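木头桌面上的花纹是怎么来的

把手放在桌子上，摸一摸，再低下头看一看。很多桌子的表面都有一条一条的线，有的深，有的浅，有的直，有的像水里的波浪。这些线叫木纹。

木纹是树木生长时留下的。想知道一张桌子的花纹从哪里来，要先从树讲起。

树是怎样长粗的

树每年都会长高，也会长粗。树皮的里面有很薄的一层，叫形成层。形成层每年都会造出新的木头，一圈一圈地包在旧木头的外面。

春天，天气变暖，雨水多，树长得快。这时候长出来的木头颜色浅，质地也比较松，叫早材。到了夏末和秋天，树长得慢了，长出来的木头颜色深，质地紧密，叫晚材。到了冬天，树差不多就停下来休息了。

一圈浅的，加上一圈深的，合起来就是一年。把树干横着锯断，可以看到一圈套一圈的圆环，这就是年轮。在四季分明的地方，数一数年轮，就能大概知道树的年纪。如果一棵树活了200年，它的树干里就藏着200年的记录。雨水充足的年份，年轮往往比较宽；干旱的年份，年轮往往比较窄。

有些树生长在一年到头都很热的地方，那里没有冬天，树几乎一直在长，年轮就不太清楚，有时候根本看不出来。

圆环怎么变成了线

桌面上很少看到完整的圆环，看到的多半是线。这是因为做桌子的木板通常是顺着树干锯下来的。

可以用一根大葱来试一试。请大人帮忙，把大葱横着切一刀，切口上是一个一个的圆圈。再把剩下的一段竖着切开，切口上就变成了一条一条的长线。圆圈和长线是同样的东西，只是切的方向不同。

木头也是一样。木匠把锯木板的方法分成几种，最常见的有两种。

第一种叫弦切。锯子不经过树干的中心，从旁边锯过去。这样锯出来的木板，花纹像小山，也像波浪，弯弯曲曲的。

第二种叫径切。锯子朝着树干的中心锯。这样锯出来的木板，花纹是一条条差不多平行的直线。

同一棵树，用两种方法锯，得到的木板看起来会很不一样。

树干本身也不是一根笔直的圆柱。它会被风吹弯，会朝着有阳光的一边长，也会在长树枝的地方鼓出来。所以木纹常常会拐弯。如果木板上有一个深色的圆点，周围的线绕着它走，那里多半长过一根树枝。这种圆点叫节疤。

浅色桌面和深色桌面

不同的树，木头的颜色也不同。枫木和桦木的颜色很浅，接近米白色。橡木是浅黄色或者浅棕色。樱桃木有点发红，见了光以后还会慢慢变深。胡桃木是深棕色的，有的还带一点紫色。

浅色的桌面也不是只有一种颜色。仔细看，浅色里还有更浅的，也有稍微深一点的，一条挨着一条。光照在上面的时候，亮的地方花纹会变淡，暗一点的地方花纹反而更清楚。想看清楚木纹，可以换一个位置，让光从旁边照过来。

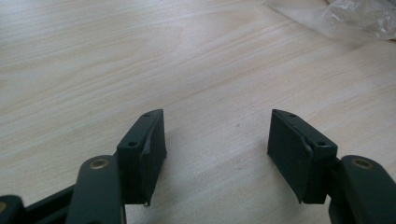
桌面不一定是一整块木头

很多人以为木头桌子就是用整块的木头做的。有些桌子是，有些不是。常见的桌面有下面几种。

实木。整张桌面都是真正的木头，通常由几块木板拼起来，再用胶粘牢。仔细找，可以找到木板和木板之间的接缝，接缝两边的花纹往往对不上。实木桌面比较重，用旧了可以打磨一遍，重新上漆。

木皮贴面。把木头切成很薄的片，像纸一样，贴在便宜一些的板子上。表面是真的木头，花纹也是真的，里面就不一定了。一段木头可以切出很多张木皮，相邻的两张花纹很像。有的工匠会把它们像翻开书一样左右对着贴，两边的花纹就对称了。

印花饰面。先把木纹印在纸上，再把纸和树脂压在一起，贴到板子上。这种桌面的花纹是印出来的，不是长出来的。它不太怕水，也比较容易擦干净，学校和食堂里用得很多。

这几种桌面没有哪一种一定最好，要看用在什么地方。

怎么分辨它们

只看一眼，很难分清楚，大人也常常看错。下面几个办法可以帮忙。

看侧面。实木的花纹会从桌面一直延续到侧面。如果桌面上的线到了边上就突然停住，侧面是另一种样子，很可能是贴上去的。

看重复。真正的木头，两个地方的花纹不会完全相同。如果在桌子的左边看到一个特别的图案，在右边又看到一个一模一样的，那多半是印出来的。

看背面。蹲到桌子下面，看看桌面的反面。实木的反面也有木纹。有的板子反面是一片白色，或者看得出是由碎木屑压成的。

用手摸。有些实木桌面摸上去能感觉到细小的起伏。不过漆涂得厚的桌子都很光滑，印花的板子也可以压出起伏来，所以这个办法不一定准。

动手做：木纹拓印

把木纹印到纸上，就可以带走慢慢看了。

需要的东西：一张薄一点的白纸，一支蜡笔，一块没有上漆的旧木板，几小段胶带。

第一步，把木板上的灰尘擦干净，等它干透。

第二步，把白纸铺在木板上，四个角用胶带贴住，不让纸移动。

第三步，撕掉蜡笔外面的包装纸，把蜡笔横过来，用侧面轻轻地在纸上来回涂。不要太用力，太用力会把纸涂破。

第四步，看到花纹慢慢出来以后，继续涂，直到整张纸都涂满。

第五步，小心地揭下胶带，在纸的背面写上木板是在哪里找到的。

晚材比较硬，早材比较软。旧木板用久了，软的地方磨得多一些，硬的地方就稍微凸出来。蜡笔碰到凸起的地方颜色深，碰到凹下去的地方颜色浅，所以纸上会出现线条。

家里的餐桌大多上过漆，表面是平的，拓印出来可能什么也没有。旧砧板、木栅栏和没有上漆的木箱效果比较好。拓印别人家的东西之前，要先问一问。

怎样爱护木头桌面

木头会吸水，也会放出水。空气潮湿的时候，它会胀大一点；空气干燥的时候，它会缩小一点。如果水一直留在桌面上，木头可能会鼓起来，或者留下一个白圈。

热的杯子和碗要放在垫子上。水洒了要马上擦干。擦桌子的时候，布要拧干，顺着木纹的方向擦。写字画画的时候，下面垫一张纸，笔尖就不会在桌面上压出印子。

桌面上有时候会有小黑点。可能是灰尘，可能是笔印，也可能是木头本来就有的。先用手指轻轻碰一下，能动的是灰尘；不能动的，用湿布擦一擦；还是擦不掉，就不要用指甲或者小刀去刮，去告诉大人。

词语解释

木纹：木头表面的线条和花样。

年轮：树干横断面上的圆环，通常一年长一圈。

形成层：树皮里面的一层，负责造出新的木头。

早材：春天长出来的木头，颜色浅，比较软。

晚材：夏末和秋天长出来的木头，颜色深，比较硬。

节疤：长过树枝的地方留下的圆点。

木皮：切得很薄的木片，用来贴在板子表面。

想一想，找一找

在教室或者家里找三个有木纹的东西，比一比它们的颜色和线条。哪一个的线最直？哪一个的线最弯？再看看它们的侧面和背面，猜一猜是实木、木皮还是印花，把猜的结果和理由写在本子上。

文字：Jellico 儿童科学编写组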